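Vonero Community Help Desk
Ticket: Selura photo printer, faint light lines across dark areas
Status: Resolved
Opened by: Oana Bogdan
Handled by: Nizar Semaan
Opened: December 18, 2018

Original report

Hi all! First off, I love this printer. I've had the Selura since March and the prints on matte paper are the nicest I've ever made at home. But since last week I'm getting thin pale lines running across the page, side to side, wherever there's a lot of black or dark blue. Light areas look perfect. Text is fine too. I've been making a calendar for my family and the night pages are the ones that suffer.

Things I already tried:
Turned it off and on.
New sheet from a fresh pack.
Ran the regular head cleaning once.
Printed from my laptop and from my husband's. Same lines.

I have 64 pages left to print, so I'd rather sort it out now than halfway through!

Oana

Reply from Nizar Semaan

Hi Oana, great report, and thanks for trying it from both laptops. We can forget about the driver for now.

Could you print the nozzle check (Menu, Maintenance, Nozzle Check) on plain paper and tell me if any of the bars have gaps? Please also tell me which paper type is picked in the print window, and whether High Speed is ticked. It's on by default after the last update, and it lets the head print in both directions.

Please hold off on deep cleaning. It drinks ink.

Reply from Oana Bogdan

Nozzle check done. Cyan, magenta and yellow are solid. The photo black bar has a little gap near the right end, and matte black is complete. Paper type says Plain (oops, I'm on heavy matte). High Speed is ticked.

Reply from Nizar Semaan

Lovely, we've got three things to play with. Change only one at a time, otherwise we'll never know which one did it:

1. Set the paper type to Heavy Matte and print your darkest page.
2. Untick High Speed and print it again.
3. Run one regular cleaning, leave the printer off for 20 minutes, then repeat the nozzle check.

Write the settings on the back of each sheet in pencil. Future you will be so grateful.

Comment from Attila Kovács

Jumping in because I had exactly these lines on mine! In my case it was the paper feed. The sheet was moving a hair too far between passes, and you only see it in the dark parts. There's a feed adjustment hiding under Maintenance, More, Paper Feed. It prints a row of numbered patches and you pick the smoothest one. Mine went from 0 to -4 and the difference was wonderful. Do it on the same paper you're going to use, the setting is stored per paper type.

Reply from Nizar Semaan

Good call, Attila. Oana, add that as step 4 if the first three don't get you all the way.

Log from Oana Bogdan

OK, I made an evening of it! Results below, all on heavy matte from the same pack. I used the January night sky page for the first three steps.

Step 1. Paper type changed to Heavy Matte. Huge jump. The black is properly black now and the lines are maybe half as strong. It takes longer to print but who cares.

Step 2. High Speed off. Edges are sharper, especially the tiny lettering in the date boxes. Lines still there if I tilt the page under the lamp.

Step 3. One cleaning, then the wait. The gap in photo black has closed up. Lines on the sky page unchanged, which fits, as matte paper uses the other black anyway.

Step 4. Paper feed adjustment. The patches were hard to judge until I took them to the window. I picked -2.

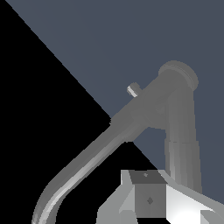 Step 5. Back to the night sky page with everything from steps 1 to 4 left in place. No lines! I looked with a magnifying glass and I'm thrilled. Saved it all as a preset called "Calendar matte".

Closing notes from Nizar Semaan

Fantastic work, Oana. For anyone who finds this ticket through search: check paper type first, then High Speed, then nozzles, then the feed. If you switch paper brands, do the feed adjustment again. Let a print dry for 30 minutes before judging the blacks.

Marking as resolved. Please show us the calendar when it's bound!

Reply from Oana Bogdan

Will do! February is in the tray as I type.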